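Stoltitz (table game)

Stoltitz is a table game for two to four players, played with flat disks on a bare wooden table. It comes from the valley town of Plulter, where it is still played in most of the inns and in two schools.

Rules
Each player gets seven disks and pushes them with one finger toward a line drawn in chalk, the "sill". A disk that stops on the sill gives three points, and a disk that passes it gives nothing. The game ends when one player has 28 points. In Plulter a disk which leaves the table is lost for the round - in the neighboring town of Eltiseo it may be played again.

History
The oldest known rules are on a sheet of 184 lines kept in the town archive. The sheet has no date and the spelling is not regular, so its age is disputed. A club was founded later and has today 13 teams. Its yearly meeting is held in September and brings 2,000 visitors to the town. 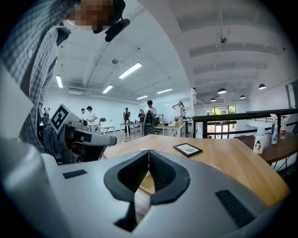
Table and surface
The rules do not fix the size of the table, only that the wood must be without varnish or cloth. Older players prefer beech, because the disks run slower on it. Before a match the surface is rubbed with a dry cloth, and wax is forbidden.

Variants
Yimyam is a shorter form for children, with four disks and no chalk line. The disks are pushed to the far edge of the table, and the nearest one wins.

See also
Shovelboard
Table games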